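Packing a gift box with a bunch of flowers, marble top table, any tips?
Posted by purnum_pat, October 2024

Hi all, I've been putting together little gift boxes with a small bunch of flowers on the side and I'm going in circles with the order of things. Box first, then flowers? I've got a rounded table with a marble look top, and I'm forever fretting about leaves and sap leaving marks on it. The pink ones are my favourite colour so I'd like them to look decent! 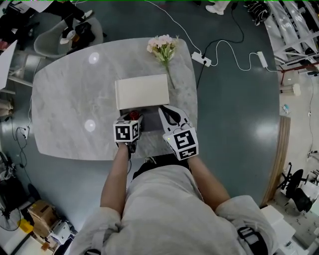
Should the box be closed before the flowers come out?
Close it first. Flowers go on or beside it last of all, so the petals don't get squashed while you're fiddling with the lid.

Posted by Rorkis Ridge Crafts

I did 50 of these in June for a fundraiser and the stems were the killer. Lay the bunch on its side with the blooms hanging over nothing, trim the long stem last, and keep a tray handy for the bits. I bought my boxes from Zuccaro, they fold up flat which is great if you're short on cupboard space. Wipe the table between bunches, plain water and a soft cloth, no vinegar if it's real marble!!

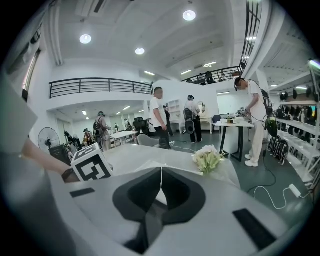
How long will a small bunch last out of water?
A couple of hours somewhere cool for most soft flowers. Wrap the stem ends in damp paper towel and a bit of foil if it's going further than that.

Posted by brultov_gal

Just use fake ones. Mine have been on the shelf 2 years and still look fine, give them a dust with a dry paintbrush. No sap, no mess.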